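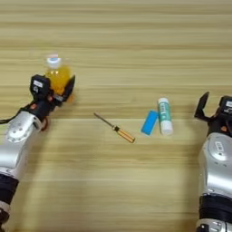
Hui-mei Shek objected last week that a clear table is the only fair place to start sorting, and that anything left out skews the result. I doubt it. Most tables people live with have a juice bottle and a screwdriver on them.

Session 2: mixed objects

The Banberg handout claims sorting by use saves up to 30 minutes a week. No source is given, so treat it with care. Does a screwdriver go with tools, or in the kitchen drawer where you last needed it? Does juice count as food once it has left the fridge?

For April: sort one table at home twice, by use and by place. Bring both lists, 200 words at most.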